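We use cookies to remember your list settings and to keep you signed in to the archive. Accept all | Manage preferences

Subject: Re: [veg-displays] Crates or shelves for the new produce corner?

Hello Pallavi, hello all,

What a lovely thing to come down to with my morning tea! I've been waiting for somebody to ask about wooden displays, and I've got far too much to say, so settle in. I've left your whole message in so that anyone reading the digest can follow.

Pallavi Chaturvedi wrote:

> Hi everyone,
>
> Long-time reader, first proper question. We're taking over the front part
> of the old Brendard shop in September and I've got the job of planning the
> vegetable corner. It's small. The wall I've been given is 234 cm long, and
> there's a radiator at one end that I've been told will be switched off
> but not removed.
>
> At the moment all our veg sits in green plastic trays on a trestle table
> and it looks like the back of a van. I'd love to go over to wood. I've
> been looking at the Cladodix slatted units, and also at just buying a pile
> of crates and getting my brother to knock up some sloping shelves.
>
> My questions are really:
>
> - should potatoes be in a crate of their own or on the shelf with
> everything else?
> - does anyone lay their long cabbages flat, or do you stand them up?
> - how low can you go before people stop bending down for things?
> - baskets: we've never had any, people just use their own bags. Worth it?
>
> The budget is small but it isn't nothing. Any photos very welcome.
>
> Pallavi

Right, in order, more or less.

Potatoes in their own crate, every time, and tilt it! A flat crate of potatoes looks half empty as soon as four people have been at it, because you're looking at the back wall of the crate. Tip the same crate forward and the potatoes roll down to the front edge on their own and it goes on looking generous nearly to the end. I used to have ours flat on the floor by the door and I must have spent half my working life topping them up. When we changed over I went a bit mad and tilted everything, including the tomatoes, which I don't recommend to anybody.

You want a lip on the front that's high enough to hold the bottom layer, plus a bit. My first ones were too shallow and I had potatoes going under the till. The nice smooth oval ones are the worst for it. Knobbly varieties stay put, and muddy ones stay put best of all, but then you've got mud in your slats.

On the cabbages, I lay mine flat, and I'm a great believer in it. A napa cabbage is a long heavy thing and if you stand it up it leans on its neighbours and the leafy end gets knocked about every time someone walks by with a coat on. Flat on slats it gets some air underneath, people can see the whole length of it, and it's very easy to pick up. I do them side by side in a single layer and never stack them. If you get down to the last one, leave it out! I know some shops whisk the last one away because it looks lonely, but ours always goes, usually to somebody who says "oh, is that the last?" and is delighted with themselves. 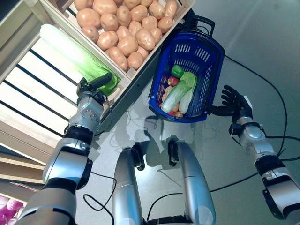 What slope should the shelves have?

Shallow for anything round and steeper for anything long or leafy, and if you can only have one slope for the whole unit, go for the shallow one and prop the individual crates up at the back with a batten.

The batten trick is the best thing I ever learned, so please take it and spread it about. A bit of planed softwood across the shelf, screwed down from above at two points, and your crate sits with its back edge on it. If you change your mind in a fortnight you undo two screws. My shelves have so many old screw holes in them that they look as if they've had woodworm, and I don't mind a bit.

As to boards against slats: slats, with gaps. Not everybody agrees with me (I remember the great Saxena thread, and I'm not reopening it, I promise). My own reasons are that leaves and onion skins drop through instead of collecting in the corners, and that you can get a brush in. Do put something underneath to catch it all, though. I've got old baking trays on the bottom, pulled out and emptied when we close. Before the baking trays I had to lie on my front with a dustpan.

Pale wood or dark? Pale, if I had my way. Green things look wonderfully green against it. We had a dark stained unit from Zasov for a couple of years and it was beautifully made, but aubergines disappeared on it completely. I mean that people would stand in front of them and ask me if we had any.

How low can you go: lower than you'd think, for the right things. Onions do very well on a low shelf. People know they want onions before they come in, and they'll bend for them. Same with swedes and big beetroot. What they won't bend for is something they hadn't planned on buying, so put your interesting bits at hip height, your fennel and your funny-coloured carrots, and let the dependable stuff live downstairs. The one thing I'd add is to bring the low shelf further forward than the one above, so it sticks out like a step. If it's tucked directly underneath, it's in shadow and you may as well be selling them from the cellar.

Now, baskets. Oh, please get baskets! I held out for ages on the grounds that our customers all bring bags, and they do, but a bag needs a hand to hold it open and then you've only one left for the choosing. A basket stays open by itself. You can pop it on the floor, fill it up and see what you've got. We bought 6 plastic ones to try and they were such a hit that I had to go back for more within the month. Plastic because you can rinse them under the tap. I did fancy wicker, and I bought one wicker one, and it's now got my knitting in it.

A few thoughts on getting them right:

Get handles that fold down flat, both sides, or they won't nest. Keep the stack just inside the door and another little stack beside the potatoes, because that's the point at which people realise they've taken on too much. Pick a strong colour that isn't one you sell. Ours are bright blue, and I can spot an abandoned one from across the shop. And leave yourself floor room next to the crates for a basket to be put down. This is the thing I'd think hardest about with your wall. A full basket of veg is heavy and everyone puts it down sooner or later, right where the next person wants to walk.

So with 234 cm, taking off whatever the radiator needs, I'd be tempted to use 139 of it for the main slatted shelving and then have the potato crate at an angle at the end, turned out into the room a little. Having one crate on the diagonal does wonders. It breaks up the long straight run, it gives you a corner that two people can shop from at the same time, and the awkward triangle behind it is perfect for the broom. Measure your crates before your brother cuts anything, though. The outside, not the inside! Ask me how I know. (I had a shelf that was 2 mm too narrow for the crates it was built for, and I sanded every one of those crates by hand with the radio on.)

About Cladodix against homemade: I haven't used their units myself so I'll leave that to somebody who has. If your brother is handy and willing I'd lean towards homemade for a wall with a radiator on it, as you can work round the pipes. Ask him to round off the front edges and go over every slat with sandpaper, then run an old pair of tights over the lot. Wherever the tights snag there's a splinter waiting for a customer.

Finish: I leave ours bare and scrub it. A stiff brush, hot water, the smallest drop of washing-up liquid, then everything propped up on end in the yard overnight if it's dry. The wood goes a soft silvery colour after a few years and I think it's gorgeous, but my sister says it looks like a jetty.

One question back to you, Pallavi. What's the floor like in the old shop? If it's smooth and light it'll throw a lot of brightness up under your bottom shelf and you can be bolder with the low stuff. If it's that brown lino I half remember, then disregard my step idea and think about a little strip light.

And does anybody on the list have a good answer for loose spinach on a slope? Mine travels. I've tried a damp cloth underneath and a row of lemons along the front as a sort of dam, and the lemons sold.

Do send pictures when the shelves go up, even half finished. I like them best half finished.

Warmest wishes from a very oniony back room,
Maureen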